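Ticket 600: Left arm lags right during teleoperated box task
Product: Luik two-arm cell, Pluser teleop client
Status: Open, workaround in place

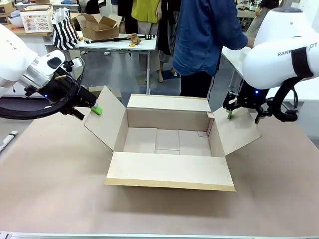 Left follower trails its leader by up to 200 ms once both grippers are near the carton flaps. Right follower stays under 35 ms. The lag does not show in free motion. Operators overcorrect and the demonstrations come out jerky on the left side.

Log

09:40 Swapped leader arms left for right. Lag stays with the left follower. Leaders ruled out.

10:15 Reseated the left follower cable at both ends. No change.

11:05 Replayed episode 69 with no operator input. Left joint tracking is clean. Points to the command stream and away from the motor drivers.

13:30 Client settings compared. Left channel had the smoothing filter on, right channel did not. Filter window grows at low speed, so slow work at the flaps is hit hardest. Turned it off, restarted client.

14:10 Lag now even on both sides. Slight buzz in the left wrist when holding still.

Next: ask Trutport for a fixed-window filter. Leave the October episodes out of training until they are checked.

Related tickets
Rollo gripper reports closed when open
Pluser client drops leader on restart
Episode saved with one arm missing

Contact Trutport support | Back to top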